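Spending season again: what I put on the list for the arm bench

It's October, so the budget form is open again, and I've spent more evenings with it than I'd like to admit. A few of you asked at the last Flulside open bench how the robot side of things gets paid for and what we're planning to buy next, so I said I'd write it up for the newsletter. Get a coffee, I'm going to ramble a bit.

First, the boring part. The form wants everything sorted into "equipment," "consumables," and "services," and our stuff never fits. Is a tool shaft equipment? I say yes, because it bolts on and stays there for months. The form says anything under a certain price is a consumable, so now my tool shafts live in the same column as paper towels and tape. Fine! I've stopped fighting it. But if you're filling in your own version this year, check which side of the line each item falls on before you add up your columns, because I did mine twice.

The big question this time was whether to go for a second arm. I went back and forth on this all summer. We had a quote from Asik that was pretty tempting, and the sales visit was good too (they brought pastries, and I am easily swayed by pastries). The trouble is what comes with a second arm. It needs its own bench, its own power drop, its own fenced or marked area, its own spares, and somebody's time to keep it running. When I wrote all that out under the price of the arm, the extras came to more than I'd guessed by a long way. I had the arm in bold at the top and then this long tail of little things underneath it, and the little things won.

So the second arm is off the list for this year. I know some of you will groan. I groaned as well. What I'd rather do is spend the money on making the one we have less annoying to use, and there's plenty of room for that.

Top of the list is tooling. Most of our work right now is tabletop stuff with small blocks, simple shapes, nothing heavy, and we swap what's on the end of the arm more often than I ever planned for. Every swap means getting the hex keys out, finding the right bolts, and then checking the tool offset again before anyone can run anything. A quick-change coupling would take most of that away. The one I like is from Breathnach and it's $1,045 with the robot side and one tool side in the box. Extra tool sides are $408 each, and I've asked for 2 of them so we can leave our usual tools set up and ready. Yes, I know, that's a lot of money for what looks like a fancy ring of metal. I had the same reaction. But think about how much of an afternoon goes into swapping and rechecking, and then think about doing that every week until next October.

A word on quotes while I'm here, because I got caught last year. Ask whether the price includes the adapter plate for your particular arm. Ask whether it includes the bolts (I'm serious). Ask about the cable or air pass-through even if you don't need it today, since adding it later usually means buying the whole coupling again. And get the delivery charge in writing. I had a lovely cheap quote once for a mounting plate, and then the shipping arrived on a separate page and it wasn't so lovely anymore.

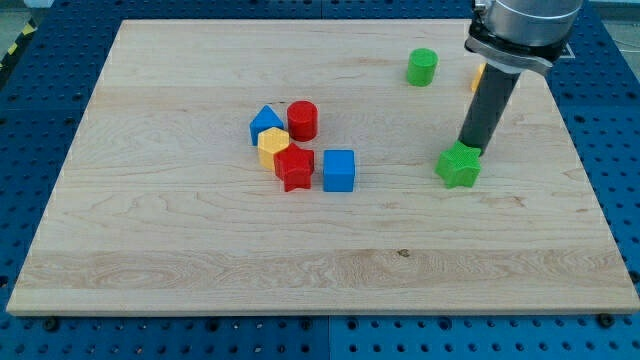 Next on the list is work surfaces, and I feel strongly about this one. It's the cheapest line on the whole form and the one that gets cut first every single year. A good flat board that bolts down and stays where you put it is worth so much more than it costs. If the board shifts a little between one session and the next, all the positions you so carefully taught are off by that same little bit, and you get to spend your morning finding out why. I've asked for spare boards cut to the same size with the holes in the same places, so that when one gets scratched up we can swap it and carry on. The workshop over at Grinduvthorpe will cut them for us if we bring the wood, and their rate is very fair, but they like a month's notice and a drawing with actual measurements on it. A sketch on the back of an envelope did not go over well last time. (Sorry again, Grinduvthorpe!)

Then there are the blocks. I love the blocks. They're cheap and cheerful and you can learn a surprising amount from trying to get a tool tip to meet a star neatly. A cube is forgiving, a cylinder is mostly forgiving, and then somebody puts a star down at an odd angle and suddenly everyone has opinions. I've put in for 9 new sets. That sounds like loads, but blocks wander off. They get lent out for demos, they go home in coat pockets, they roll behind the heater. I also want matching colors across the sets this time, since the last top-up came in slightly different shades and it caused more grief with the vision side than you'd think. If you're ordering your own, buy them all in one go from one batch.

Now for the stuff I nearly forgot, which I'm writing down mostly so I don't forget it again next year.

Floor tape. The yellow and black kind doesn't last forever where people walk on it, and the edges lift and collect fluff. It costs next to nothing and it should be on the form every year without anybody having to remember it.

Bolts for the bench. We have a perforated bench so that everything can be fixed down, and it's wonderful, but it eats bolts. They get borrowed for other jobs and never come back. I've asked for a full box in each length we use, plus a lidded organizer to keep them in, and I'm going to label that organizer in very large letters.

Service. Please, please budget for the yearly check. It's so tempting to skip it when the arm is behaving itself, and I've been guilty of that. The year I skipped it, we paid for a call-out in the spring, and the call-out cost more than the check would have. I've got the check as its own line now with a note beside it saying "do not cut," and we'll see if the note works.

Training time. This one doesn't have a price tag in the catalog, so it tends to vanish. But if you buy a new coupling and only one person knows how to seat it properly, you've bought something that works when that person is in the building. I've blocked out two afternoons for it once the parts arrive, and I've counted those hours in the plan the same way I'd count a purchase.

What about the camera upgrade? I knew you'd ask. It's on the wish list, below the line. I would love it, I really would, and the demo unit made everything look so crisp. But the camera we have is good enough for blocks on a board, and I couldn't come up with a job we're doing this year that it can't handle. If we start on smaller parts, I'll move it up. Until then it stays where it is, along with the second arm and the nice stools.

One thing that helped me a lot this time was going back through last year's form and marking what we'd used and what we hadn't. Ouch. There's a force sensor in the cupboard still in its bag. I argued for that sensor! I wrote a whole paragraph about it! So this year each item has a little note next to it saying which job it's for and who'll be using it in the first month, and if I couldn't fill in the note, the item came off. I lost a few favorites that way, but the total looks a lot healthier and I can explain every line of it without going pink.

If you've got something you want considered, tell me soon. The form closes on a Tuesday at noon and I'd like to have it in the evening before, because the upload page gets very slow on the last morning. Send me the name of the item, a link or a part number, what you'd use it for, and whether it needs anything else to work (a plate, a cable, a license, a shelf). A quick message is plenty. I'm also happy to talk it through at the bench if you catch me there, though I may hand you a hex key while we chat.

And if anyone has used the Breathnach coupling on an arm like ours and has thoughts on how it holds up, I'd really like to hear from you before I press submit. Same goes for anybody with spare maple going begging. Grinduvthorpe has room on the saw in November and I still have boards to fill it with.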